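Skarkent parking app misses its own target

Emotside promised 800 drivers a day would be using its new parking app in Skarkent by 6th January. The firm now says it has 822 sign-ups, a different thing altogether – and it won't say how many have paid for a space. 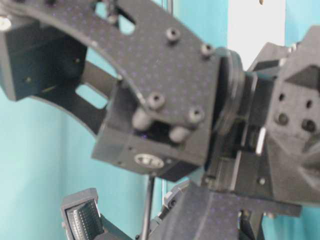
Heather Forsyth, who runs a shoe store on Malik Street, isn't convinced. "I signed up to see the prices. Does that make me a driver?" The old meters took in cash from 716 cars on a good day, by the town's own figures. 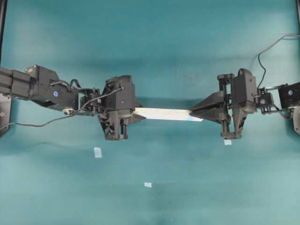
Will the meters stay?

Only until April, under the current contract. Emotside says full numbers will follow.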